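How to deal with a "missed parcel" text without losing your savings

You have had a text. A parcel is waiting, you owe 2 pounds for redelivery, and there is a helpful link. You have ordered nothing, but you might have done, and that small doubt is what the sender is living on.

1. Put the phone down for a minute. The message says you must act today. Parcels have sat in depots before and come to no harm.

2. Read the link without touching it. Read it backwards from the first single slash. A firm called Lekdale should send you to Lekdale's own address, and something like lekdale-depot-help with a string of numbers after it belongs to whoever paid for it that morning.

3. Look for the parcel yourself. Open the shop's app, or type the courier's address by hand. If you can't remember which shop, check your order emails. Mine revealed that I own more garden hose than I thought.

4. Report the text. In the UK, forward it to 7726, which is free on most networks. Then block the number and delete the message. Don't reply, even to be rude. A rude reply still tells them somebody is home.

5. If you have already tapped the link and typed in your card details, ring your bank on the number printed on the back of the card. Do it before you tell your family. Ask for the card to be stopped, then change any password you entered, and anywhere else you used the same one (you know who you are).

6. Be suspicious of the phone call that comes later. My neighbour Gisela Leiva paid her 2 pounds, and nine days on a very polite man from "the fraud team" rang and asked her to move 3,583 pounds to a safe account. Your bank will never ask for that. She hung up on him in the middle of his reference number.

Keep a screenshot of the text if money has gone. The bank will want it. 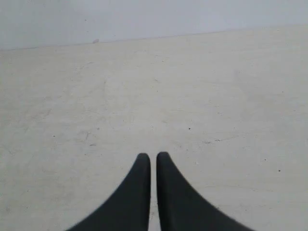 Pale surface, bluish-grey band along the top.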